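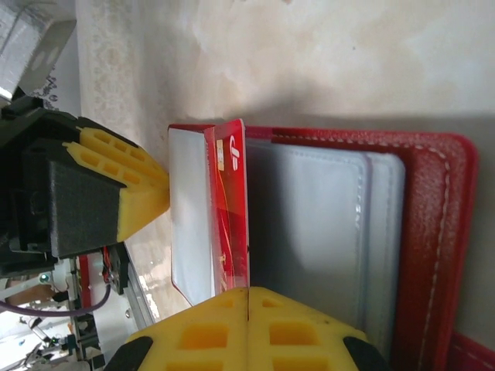
Card holder work at the Clindau bench: a red card held between the gripper fingers, with the clear sleeves open beside it.

Progress report to the Vasseur fund
Project: Kukmont small chores study
Date: 2022-04-21

The question you funded us to answer is whether a pair of robot arms can take over small, fiddly jobs at home and behind a shop counter. Our answer at this stage is that they can do parts of some of them, slowly, and with a person nearby.

Since January we have run 477 attempts across six chores. The card holder is the one we have spent the most time on. It is an everyday item, it has soft clear sleeves, and the cards are glossy. A person does the job without looking. For the arms, turning a sleeve and keeping hold of a card are separate problems, and each needs its own practice.
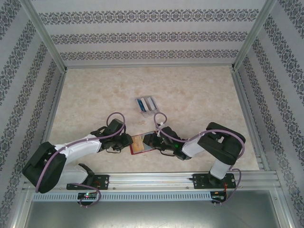 We also changed how we score. In the first report an attempt counted if the card ended up anywhere in the holder. We now ask for the card to be fully in its sleeve, with no help from the operator. By that measure the chore is not ready for a shop floor. Folding cloths and sorting cutlery are further along, and we expect to close off both before the next report.

Most lost attempts come down to grip. A sleeve slides away, or two sleeves lift together. Speed is the other trouble — staff at the Hondus store, who looked over our chore list, said they could put up with a slow machine but would not stand over one.

Of the 477 attempts, 414 were recorded well enough to use for training. The rest were stopped early or had gaps in the logs. We have fixed the logging fault and do not expect to lose more that way. 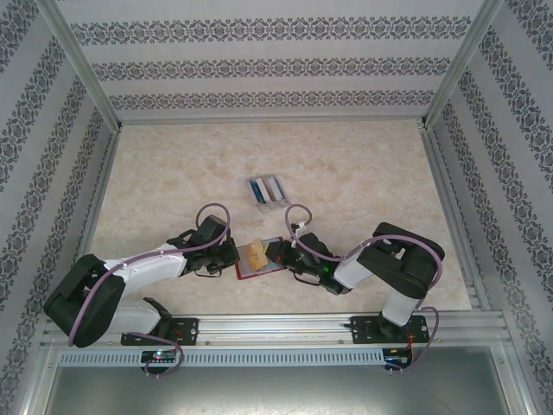
NEXT STEPS AND SPENDING

We will keep the card holder on the list and add a second one with stiffer sleeves, so we can tell how much of the difficulty is the material. The wallet and coin purse chores will wait until that is done.

Spending is within budget. We ask to move the unused travel money to spare gripper fingers, which wear faster than we had planned for. We would like a reply on this before we place the next parts order.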